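How to Move Your Save and Set Up Controls in Pamada on a Handheld

Pamada came out on consoles first, and the handheld version arrived in September with the same campaign and a different button layout. If you already put time into the console game, you can carry your save across and skip the opening missions. You need both systems, a Rernance account and enough battery to get through the upload.

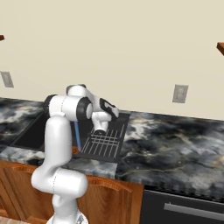
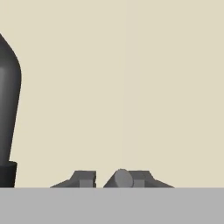
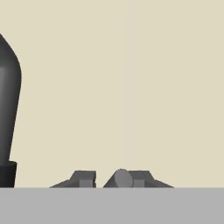
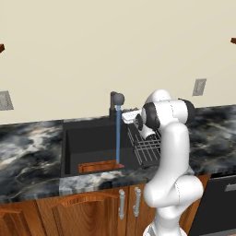 First and last: a white robot arm at the kitchen counter.

Before you start

Update both copies of the game. Saves made on an older version will show up in the list but won't load. The handheld also needs to be signed in to the same Rernance account as the console. Signing in with a second account and switching later doesn't work — the save stays tied to whichever account uploaded it.

Upload the save

On the console, go to the title screen and open Options, then Data, then Cloud Save. Pick the slot you want and choose Upload. Only one slot can sit in the cloud at a time, so uploading a second one replaces the first. Wait for the progress bar to reach the end before you close the menu. Mine stopped at 83 percent for a while and then finished.

Download it on the handheld

Open the same menu on the handheld and choose Download. The game asks which local slot to use. Pick an empty one. When it's done, load the slot and check that your ship and your last cleared stage are right. High scores don't transfer, and neither do replays.

Fix the controls

The default layout puts the charge shot on the rear touch pad, where it is easy to set off by accident. To change it:

Open Options, then Controls, then Custom.
Set Charge Shot to the right shoulder button.
Set Bomb to the left shoulder button.
Turn Rear Touch off.
Set Stick Dead Zone to 5.

Save the layout under its own name. Urodero, the second boss, is a good place to test it. Palesa Venter posted a layout on the forum with the bomb on a face button, and that works too if you have larger hands.

Display settings

Leave the frame rate at 60. The Battery Saver option lowers it, and the bullet patterns in the Escobar stages get hard to read. If you need more play time, turn the brightness down first and switch off wireless once the download is finished.

If the save doesn't appear

Sign out on the handheld, restart it and sign back in. If the list is still empty, go back to the console and upload again.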